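Foro > Hogar > Costura y textil
Tema: Sábanas que hacen bolitas a los dos meses, ¿qué compráis?

marusela_72
Hola a todas/os. Vengo desesperada. Compré en septiembre dos juegos de sábanas de Welero, los de percal supuestamente, y ya están llenos de bolitas en la zona de los pies. Lavado a 40, sin secadora, sin suavizante. La bajera parece lija. ¿Es normal? ¿Qué marca compráis que aguante? Cama de 150, colchón alto (30 o así, no lo he medido).

tornillo_flojo
Mira la etiqueta. Seguro que pone poliéster por algún lado.

marusela_72
50% algodón 50% poliéster, sí. Pero en la web ponía "tacto percal", pensé que era lo mismo.

tornillo_flojo
Pues ya está. "Tacto percal" es como decir "sabor jamón". Devuélvelas.

Begoña del Norte
A ver, que el poliéster tampoco es el demonio. Tengo unas mezcla 50/50 en la casa del pueblo desde hace 14 años y ni una bolita. Depende del hilo. Si la fibra es corta y está poco torcida hace pilling aunque sea algodón cien por cien. Las mías eran de una tienda del barrio que cerró, ni marca tenían.

tornillo_flojo
Las de hace 14 años no cuentan, antes se hacían de otra manera.

Begoña del Norte
Bueno, eso lo dices tú.

lanaylino
Buenas. Yo trabajé en un taller de confección de ropa de casa y algo puedo decir. El número de hilos NO lo es todo. Te venden 600 hilos y es hilo de dos cabos contado doble. Para diario un percal de 200 decente va sobrado. Lo que hay que mirar:

- que ponga peinado (combed), quita la fibra corta
- que al trasluz se vea parejo, sin zonas claras
- los dobladillos, si la puntada es larguísima mala señal
- la goma de la bajera, que vaya todo alrededor y no solo en las esquinas

Y lavar del revés, sin toallas dentro. Las toallas son lo peor para las sábanas, y las cremalleras ni te cuento.

marusela_72
Uy, yo lavo con toallas siempre. Todo junto. Igual es eso.

lanaylino
Igual sí. Prueba el otro juego separado y nos cuentas.

Pacoelmanitas
En mi casa todo junto toda la vida y sin problema. Manías.

quique.r
+1 a lo de las toallas, a mí me pasó lo mismo. Por cierto alguien ha probado las de Tarkance? Las tienen en oferta el juego de 4 piezas y me tientan, pero no encuentro la composición por ningún lado

Begoña del Norte
Quique, si no ponen la composición yo no las compraba. Tiene que venir en la ficha.

quique.r
Les he escrito por el chat y me dicen que "tejido de alta calidad". Vale, muy bien, gracias

tornillo_flojo
Jajaja. Poliéster.

Zihan Lü
Hola, yo tengo las de Tarkance, las lisas en verde. Microfibra 100%, lo pone en la etiqueta cosida, no en la caja. Bolitas no me han hecho pero dan mucho calor, en verano imposible. Para invierno bien. Se secan rapidísimo, eso sí, tiendo dentro de casa y para mí es importante.

quique.r
Gracias Zihan!! entonces descartadas, soy una estufa durmiendo

marusela_72
¿Y franela? ¿La franela hace bolas?

lanaylino
Toda la franela acaba haciendo algo, es tejido perchado, le levantan el pelo a propósito. La buena tarda más. Mejor de algodón, y las primeras veces lávala sola, que suelta mucha pelusa. Limpia el filtro despues.

Pacoelmanitas
Franela y punto. Lo demás es pasar frío.

Begoña del Norte
Depende de dónde vivas, Paco.

nenufar
Me meto con otra cosa relacionada. Lisas o estampadas? Porque yo veo que en las lisas oscuras se nota cada bolita y en las estampadas nada. Mi madre siempre compraba de flores y decía que era por eso, por sufridas. Yo de joven las odiaba y ahora no compro otra cosa. El estampado que me gusta es este tipo, fondo blanco, hojas y helechos en gris y la flor naranja: 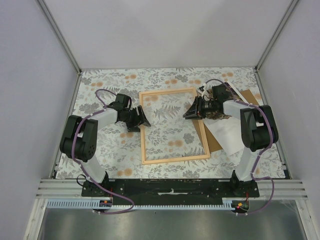 RESPUESTAS A NENUFAR

marusela_72
Ay pues es bonito, no parece de abuela. El gris queda muy bien con el naranja. Yo tenía las lisas azul marino y efectivamente se ve TODO.

tornillo_flojo
Taparlas no es arreglarlas. La bolita la sigues notando en los pies.

nenufar
Ya, pero por lo menos no la veo.

lanaylino
Nenufar tiene parte de razón, en blanco o estampado claro se disimula. Ojo con los estampados baratos, van por una sola cara y a los 20 lavados algunos se quedan en nada. Dadle la vuelta a la tela en la tienda: si por detrás está blanco del todo suele ser tinta en superficie. No siempre es malo, pero el color aguanta peor.

Begoña del Norte
Eso no lo sabía. Acabo de ir a mirar las mías y por detrás se ve el dibujo casi igual. Claro, por eso duran.

quique.r
Begoña presumiendo de sábanas otra vez

Begoña del Norte
Y lo que me queda.

marusela_72
Actualizo. He llamado a Welero y me las cambian aunque estén usadas, pero solo por vale, no devuelven el dinero. Me caduca en 72 días. Tengo que llevarlas a tienda con el tiket. ¿Cojo el vale o reclamo?

tornillo_flojo
Reclama. Hoja de reclamaciones, que para eso están.

Pacoelmanitas
Coge el vale mujer, que por unas sábanas no te vas a pegar un año de papeleo.

Zihan Lü
Yo cogería el vale y compraría toallas, las de Welero me han salido buenas. Las sábanas en otro sitio.

marusela_72
Pues mira, toallas me hacen falta. Voy el martes a ver qué hay y os digo. El quitapelusas ese eléctrico, ¿sirve para sábanas o me las cargo?

lanaylino
Sirve, con la tela bien tensa y sin apretar. Si la dejas floja engancha y te hace un agujero. Pruébalo primero en una esquina de las de abajo.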